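Student Work > Business and Society > Summer Project Reports

Shared Cars in a Small City: A Study of Membership and Use in Brelurbridge

August 3, 2023
By the Summer Project Group, Department of Business Studies, Lindholm College

Print this page | E-mail this page

1. Purpose of the Study

This report presents the findings of a student project on car sharing in Brelurbridge. The project was carried out as part of the second-year course in applied research methods. Its purpose was to learn why residents join a shared car service, how they use it once they have joined, and whether membership has any effect on the number of cars a household keeps.

Most published work on car sharing deals with large cities, where parking is costly and public transit runs late into the evening. Brelurbridge has neither condition. Street parking is free outside the center, and the last bus to Covmont leaves before eight in the evening. The group therefore expected that the reasons for joining would differ from those usually given in the literature.

2. Background

The Famon car share began operating in Brelurbridge with two vehicles parked behind the public library. It now keeps vehicles at four locations: the library, the railroad station, the Lindholm College east lot and the medical center. Members pay a monthly fee and an hourly charge. Fuel is included. Vehicles must be returned to the location from which they were taken.

Keys are held in a lockbox at each location, and members open the box with a personal code. Newer services elsewhere have replaced this arrangement with a telephone application. Famon has kept the lockbox system at all four sites, and several survey questions were written with this in mind.

3. Method

A paper questionnaire was mailed to 600 households in the three neighborhoods nearest to the shared vehicles. A stamped return envelope was enclosed. The group received 488 completed forms, a far better response than planned for. Of these, 88 came from households with at least one Famon member.

The member households were then invited to keep a trip diary during July. Each diary recorded the date, the purpose of the trip, the number of people in the vehicle and the way the trip would have been made if no shared car had been free. Usable diaries were returned by 80 households. The remaining eight either declined or returned diaries with too many blank entries to be included. 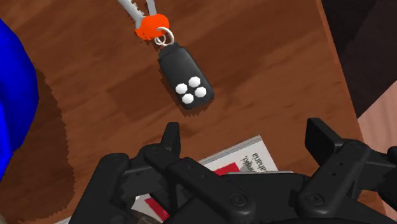

Answers were entered twice by different students, and the two sets were compared before any tables were prepared. Where a written answer could not be read, it was treated as missing. Open comments were sorted by subject. Comments that named an individual were removed before sorting, in keeping with the course rules on privacy.

4. Findings

4.1 Reasons for joining

The most common reason given for joining was the cost of repairs to an older car. Many respondents described a single large bill as the point at which they began to look at other choices. Concern for the environment was mentioned often, but usually second or third. Parking was rarely mentioned at all — a clear difference from the studies of large cities reviewed at the start of the course.

Households near the railroad station gave a further reason. A number of them include one person who commutes by train and another who works in town, and they had previously kept a second car that stood idle on most weekdays.

4.2 Use of the vehicles

Grocery shopping and medical appointments were the most frequent trip purposes in the diaries. Trips to Covmont were fewer but much longer, and they accounted for a large part of the hours recorded. Commuting was almost absent. Members explained in their comments that an hourly charge makes little sense for a car that will stand outside a workplace all day.

Late returns were the main source of complaint. A vehicle returned even fifteen minutes late can upset the plans of the next member, and at the medical center this may mean a missed appointment. Members also reported difficulty with the lockbox codes in cold weather, when the buttons are stiff. A smaller group asked for a child seat to be kept at the library location.

4.3 Household car ownership

Member households kept fewer cars than non-member households of the same size. The group advises caution in reading this result. Households that already wished to own fewer cars may be more likely to join, and the questionnaire did not ask how many cars each household had owned before joining. This question should have been included, and its absence is the main weakness of the study.

5. Limits of the Study

The diaries cover one month in the summer, when the college is not in regular session and many families are away. Use of the east lot vehicles is likely to be higher in the fall. Renters returned fewer forms than homeowners in all three neighborhoods, and the forms were available in English only.

6. Recommendations

The group recommends that Famon consider a half-hour gap between bookings at the medical center during clinic hours. It further recommends a trial of a fixed day rate for trips to Covmont, which members described as the trips they were most likely to give up on grounds of cost. A repeat of the diary exercise in the winter would show whether the pattern of use changes with the weather.

Copies of the questionnaire and the blank diary form are held in the department office and may be consulted on request.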